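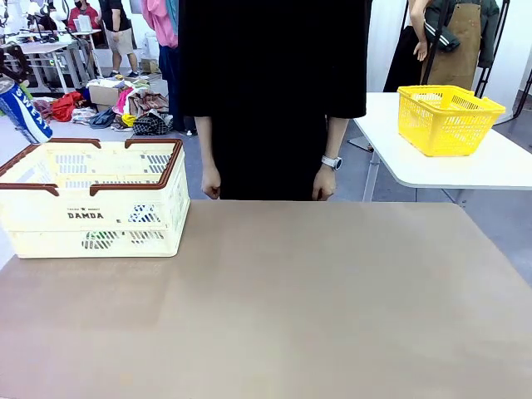 Chapter 4
Baskets, Tables and the Sorting of Small Goods

Category: Household and Workplace Skills / Storage

Most goods that are handled by the piece spend part of their life in a basket. They are carried in it, set down in it, taken out one by one and put back. This chapter considers the plastic basket as a working container and the table as the surface on which it is used. Students who have completed Chapter 3 will already be familiar with shelving and fixed bins, and should keep the differences in mind as they read.

4.1 The open-sided basket

A basket with slots or a mesh in its sides is lighter than a solid box of the same size. It lets air pass and allows the worker some view of the contents without lifting anything out. Its weakness is that narrow items may slip through the openings or catch in them. Golnar Parsa, in her course notes for the Olcombe stores programme, advises that the smallest item be compared with the opening before a basket is chosen.

Handles deserve equal attention. Folding handles lie along the rim and leave the top clear, so that a hand may enter from any side. Raised handles at the ends are quicker to grasp but may obstruct reaching across the basket.

4.2 The working table

The table should be cleared before sorting begins. A plain, matt covering in a single quiet colour is preferred, as small objects are easily seen against it. The basket in use is placed towards one side, and the remainder of the surface is kept free for laying out.

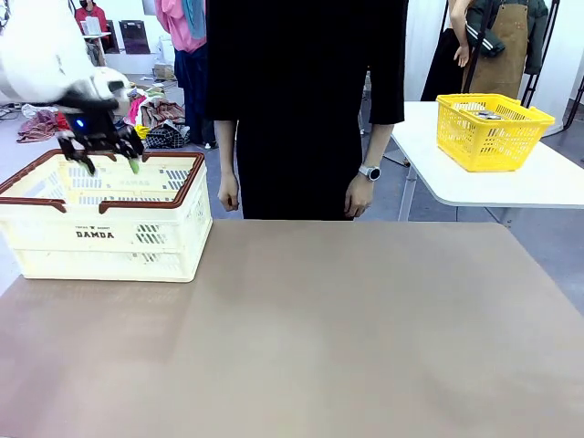 A second basket is best kept on a table of its own. Where both stand on one surface, items are readily returned to the wrong place, a fault recorded 13 times in the exercises held at Olcombe in April. Baskets of clearly different colours reduce the risk further, and labels may then be kept short.

Items are removed singly and from the top. Tipping out the contents is permitted only where nothing in the basket can roll or break.

Terms introduced in this chapter: open-sided basket, folding handle, clear surface, second basket. The practical task set by Arsen Nechyporuk follows section 4.6 and requires 30 minutes.

22 comments | 2,219 shares
© Dollden Educational Press, June 2019 | Contact us | Back to top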